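11/12/2022, scene shop notebook, Midow

Long day, a good one, and I want to get it all down before I forget which batten we changed. The one-woman show, Pusivness, moves into the studio in April and Lesia Bilyk came by to walk the floor with us in her socks (she insisted!). She plays 8 characters and turns on the spot between most of them, so the whole afternoon went on what the floor does under her heels.

We tried the old masonite first. Lovely to look at, but it booms every time she lands the second dance routine, and Riaan could hear it from the back row over the music. Then we put felt under the middle sheets and it was so much better that Lesia did the number again just for fun. Felt it is. Dineo is going to price enough for the full deck.

Lights: Mpho moved the side booms 10 inches downstage and I think the grandmother finally has a face. Cue 19 is still late. I'd like it to land on the breath before the line, and we went round and round on that one, with plenty of coffee. Severin thinks we should let Lesia trigger it by sitting down, and I am coming around to the idea, though it scares me a little.

The chair squeaks again. I glued the back left joint and clamped it overnight, so please don't sit on it, whoever opens up!

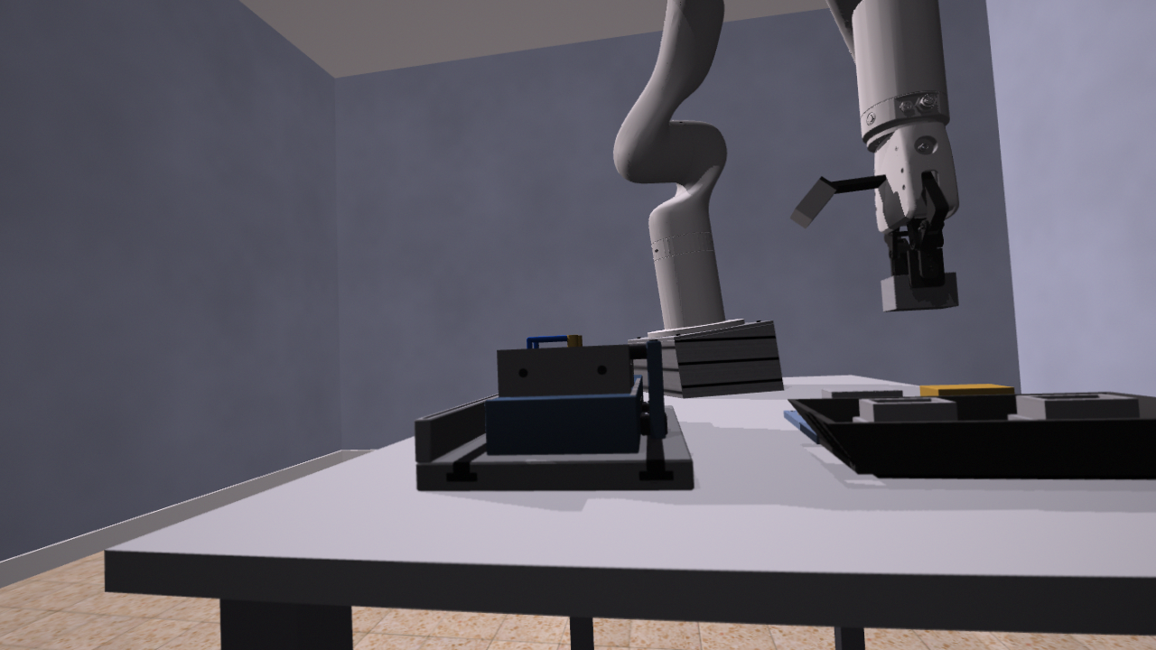

Render: arm behind the long table, fixture left of center, parts tray on the right.

Still to do: label the spare gel, find the other half of the door frame, call Lesia about shoes. Paint for the flats is the gray from can 1112, two coats, and the lid needs a good whack with the mallet to seal.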